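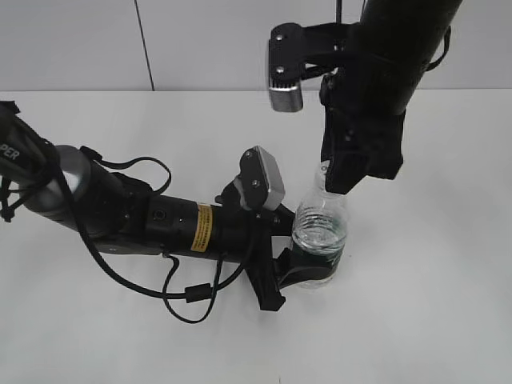 Two arms or one? Quote for opening sample bottles

Posted in Lab and Bench Equipment

I look after the stores and small equipment budget for a water testing room. We get bottled samples in all year, with a rush in September, and somebody has to take the cap off each one before it goes any further. Two of my staff now have sore wrists and I've been asked to look at automating it.

I've had a quote from a reseller called Granurero for a pair of arms on one table. One holds the bottle, the other comes down on it and turns the cap. Each arm has its own gripper and its own wrist camera. The salesman was very keen on the cameras. When I asked what happens with a soft, thin-walled bottle that's only half full, he said the system "adapts". When I asked for that in writing he sent me the brochure again.

Our busy days are 200 bottles. I can't see why I need a second arm when a clamp bolted to the bench would hold a bottle perfectly well. I also can't see a price for fitting, training, spares or guarding anywhere in the quote, which makes me think those arrive later. Has anyone bought one of these, and what did it end up costing you on top of the headline figure? Please don't tell me it will pay for itself in a year. I've heard that about a dishwasher.

Medside

Pieter Lekota

I've put in three of these for other people and talked a fourth customer out of it, so take this as coming from someone who doesn't much mind which way you go.

Your clamp idea is sound if all your bottles are the same. Most people's aren't. Drinks-type bottles have thin ribbed walls, and a fixed clamp set tight enough to stop one spinning will often squash it, and then you have water all over the bench as soon as the cap comes off. A gripper with adjustable force can be set per bottle type, but somebody has to sit down and do that setting, and it took us most of an afternoon for each shape. Ask who does it and what they charge. If the answer is "your team will pick it up quickly", put down four days of somebody's wages.

Things I would want priced before I signed:

Fingers. The ones supplied are usually plain and you'll want pads on them. Pads wear out. Ask for the part number and the price of a set, and don't accept "low cost".

Cables. Ask how the camera and gripper leads are going to be routed. On a demo table they tend to hang in loops, and that's fine for a demo. In daily use a loop catches on something sooner or later. Proper cable dressing is a separate line on most quotes, or it's missing altogether.

Safety assessment. Two arms reaching into the same space need looking at as a pair, and the seller's paperwork for a single arm won't cover it. Someone competent has to look at your room, with your staff walking about in it.

Table. It has to be stiff and it has to stay where it is. Don't use the one by the window.

Feeding and clearing. This is the one that catches people. If a person still puts each bottle down and takes each bottle away, you've saved them the twist and kept all the rest. For sore wrists that may be enough. For saving hours it isn't.

Before any of that, post them 30 of your own bottles, the awkward ones included, and ask for an unedited video of every one being opened. If they'll only show you their own bottles, you know where you stand.

Feninent

we looked at the same sort of thing and bought a bench decapper instead, the kind you push the bottle up into. 734 including delivery. It has no cameras and it doesn't adapt to anything. Does two cap sizes and you swap a rubber cone for the others.

Been fine. Bit loud

Từ

I'd disagree slightly with the answer above on cost. A decapper is cheaper, yes, but you still lift every bottle by hand and push, and if the complaint is wrists you may only be moving the ache to the shoulder. Try one on loan first and have the two people with the problem use it for a week.

Also ask Granurero whether you can rent. Ours wouldn't at first, then would when we stopped ringing them. We kept the pair for over 4 months and sent them back. The opening part was good enough by the end. Putting caps back on was poor, they went on crooked, and we'd never thought to ask about it because everyone in the meeting kept saying "open". Check whether you need both.

Medside

Thanks all. We do need the caps back on, and the quote doesn't mention it. I've asked for the video and the price of the pads. No reply so far except a calendar invitation.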